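Griluston traders back second term for business improvement district

Businesses in Griluston town centre have voted to keep their business improvement district for another five years.

The ballot closed in January and the result was published on 7 March 2023. Of the 301 votes cast, 158 were in favour and 143 against, a majority of 15. The yes side also won by rateable value, the second test a ballot of this kind has to pass.

The new term starts in the spring. Shops, cafes, salons and offices inside the boundary will go on paying a yearly levy on top of their business rates, and the money will be spent on street cleaning, Christmas lights, security patrols and events.

Under the new plan, 17 streets are covered. Stadasis Row and the lower end of Mill Lane have been added, while the retail park on the bypass stays outside.

Kunari, the homeware shop on Market Street, was among the businesses that supported the plan. It said the evening patrols had made a difference to staff locking up after dark. Sikora, a bakery and cafe on the same street, voted against. The cafe said its levy bill for the past year came to £1,219 and it would have liked more of that spent on weekday trade – most of the events so far have been held at weekends.

A first meeting for levy payers will be held at the Corn Hall next month, with free parking in the yard behind.
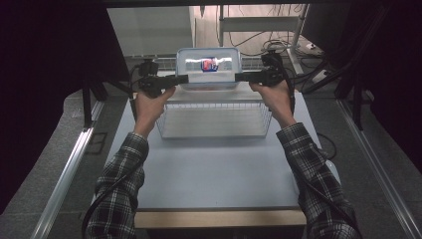

Do businesses that voted against still have to pay?

The levy applies to every business within the boundary above the rateable value threshold, however it voted. Bills will go out with the main rates demand, and can be paid in one sum or in instalments.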